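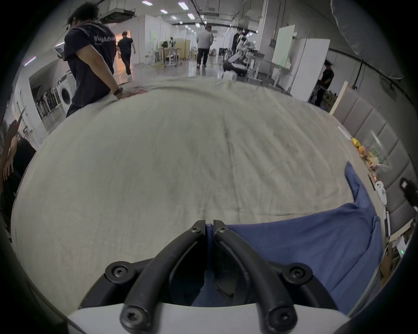
Spent most of this month on one task: folding a blue T-shirt on a bed. We show it by hand with two grippers, one in each fist, and the robot gets trained on what the grippers recorded. A few notes while I still remember them.

A session is 40 folds. Marichka Yurchenko and I swap after each session. Your forearms give out before your patience does.

The first thing you learn is that you can't fold the way you fold at home. At home I drag the shirt with my palm and use my thumb for everything. With two-finger jaws there is no palm. Every move has to be a pinch, a lift or a push.

So the first day or two you are slow and clumsy, and those folds mostly get thrown out. We kept six of my first 40. Marichka kept more of hers, and she had never touched the things before. 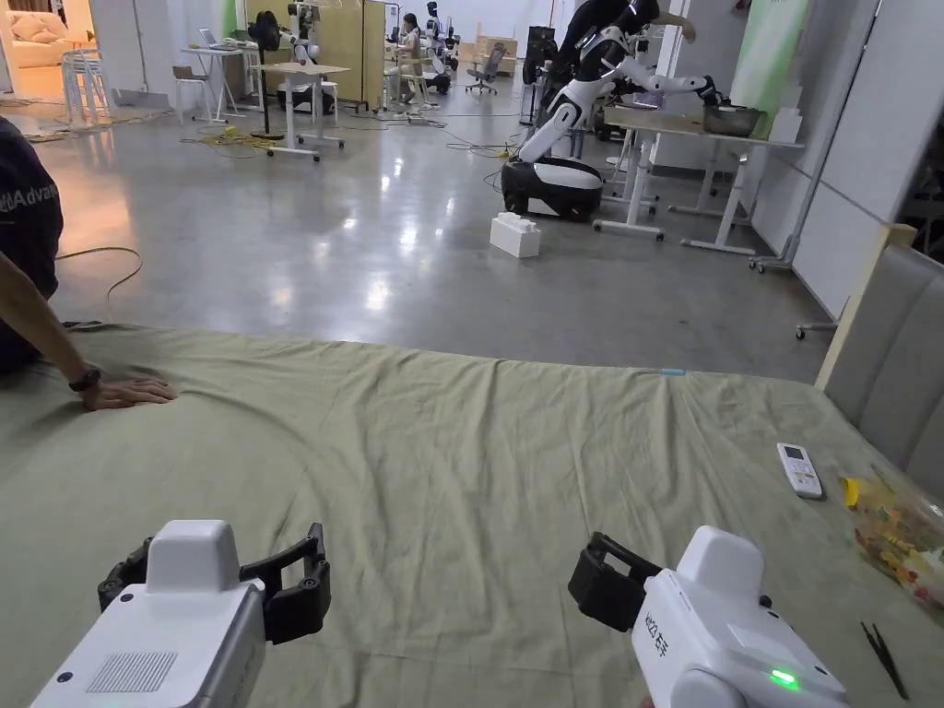

The sheet matters more than I expected. If it's bunched up under the shirt, the jaws close on both layers and you pick up bedding along with the sleeve. We pull it flat again between folds. It never gets all the way flat, and that's fine, beds aren't flat.

Someone asked why we don't use a table. We did, in the spring. The policy trained on table folds did badly on a mattress because the surface gives when you press on it. Lorenz Ruchti wanted a bed in the lab for months before he got one.

Also, beds have stuff on them. Early on we cleared everything off before each session, and Aurelia Ortner pointed out that we were teaching the robot to work in a showroom. Now small things stay on the bed and get moved now and then. If you knock one with the gripper, you keep going.

The instruction sheet for the task is called Dresura 3. The name was Lorenz's idea and I have stopped asking about it. Version 2 said to start from the left sleeve every time. Version 3 says start from whichever sleeve is easier to reach. Recordings got less uniform and the folding got better. 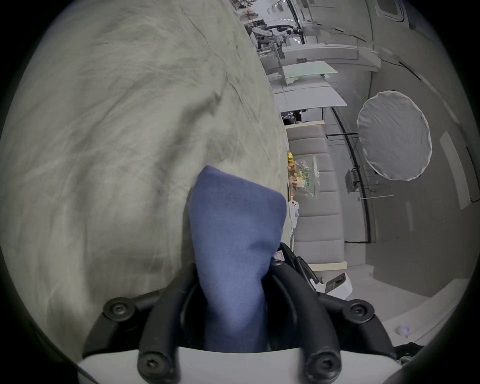

Pinching is where most of the bad takes come from. Grab too little and the cloth slips out halfway up. Grab too much and you get a thick wad that won't lie down again. What works for me is closing slowly, lifting an inch, and looking before I carry it anywhere.

I still look at the shirt too much and forget where the gripper cameras are pointed. If a wrist turns away from the cloth, that camera records a nice view of the room and nothing you can train on.

People ask about remote control. We do that too, for other tasks. Benedikt Gasser runs it, and for rigid things like pots and boxes he prefers it. You get exactly the motions the robot's own arm can make. For cloth it's slow, and you can't feel the fabric pull, so you end up tugging too hard.

With the hand-held ones you do feel it a little, through the handle. The catch is that your own arm can reach places the robot's can't. About one session in every batch has a move we have to cut for that.
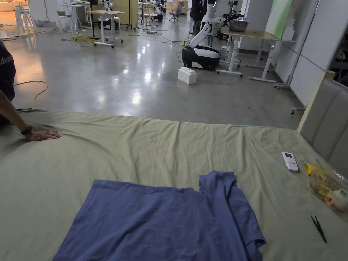 Between takes the shirt gets dropped in a new heap. This is harder than it sounds. After an hour you start dropping it the same way each time, usually the way you like to start from. Liesl Fuchs now does the dropping when she's free, and she is not kind about it. Inside out counts.

Reply to a question from below: no, we don't speed anything up. If I stop to think for three seconds, the robot learns a pause. I try to do my thinking before I press record.

Next is a long-sleeved shirt, then towels. Towels should be easy. I said that about T-shirts too – so we'll see.

Last updated: October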